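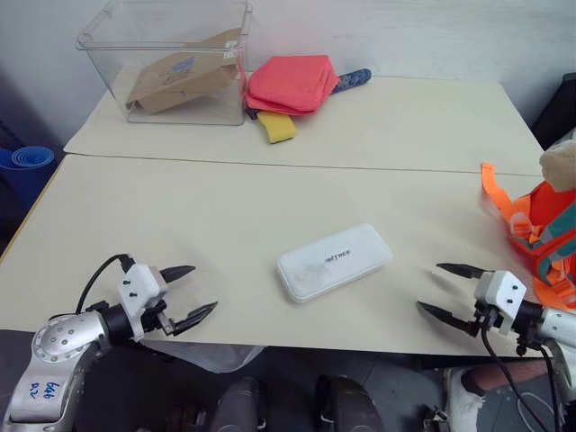

White case, cream table.

I have been meaning to write about my grandmother's letters since last October, when my cousin Efren Villanueva drove up with two grocery bags full of them in the back seat and said, more or less, your turn. He had kept them in a hall closet for years and was moving to a smaller place. I said yes before I had any idea how many there were. (Efren did know. He had numbered them, lightly, in pencil, and the last one says 1,276.)

Most of them are between her and her sister Lita, who stayed in Sarden when the rest of the family left. They wrote every week or so for a very long time, and because each of them saved everything, and Lita's half came back to us when she passed, we have both sides. I didn't understand what a gift that was until I started reading. You get the question and then you get the answer! Grandma asks if the Ocampo boy ever married, and 3 letters later, there he is, married, and Lita doesn't care for the cake.

I started out with big plans. I was going to read them in order, one every morning with coffee, and type each one up the same day. That held for maybe two weeks. Their handwriting is lovely to look at and a real chore to read, and Lita turned her paper sideways and wrote up the margins whenever she ran out of room, so some pages take me a whole evening. Now I read whenever I feel like it and type on weekends, and I'm much happier.

What has surprised me is how little of it is news. There's a wedding here and there, and one flood, and the summer the store on Plimlow Street closed and everybody had to go clear across town for thread. The rest is soup. It's whose knees hurt, what tomatoes cost, whether the blue coat could go another winter. I used to skim those parts looking for the good stuff, and then somewhere in the spring I noticed I was slowing down for them. I can hear my grandmother in the soup letters. She had a way of saying "well, anyway" when she was done being sad about something, and she wrote it down just the way she said it — with a line under it, sometimes two.

My aunt asked on the phone if I'd found anything scandalous. The best I could give her was 13 pages about a borrowed sewing machine that came back with a bent needle. They were still bringing it up years afterward.

I'm going to type up a few of my favorites and post them here over the next while, once I've checked with the cousins. If anyone reading this has family from Sarden and knows what Lita meant by "the Saturday bread," please write to me. She mentions it constantly and never once explains it.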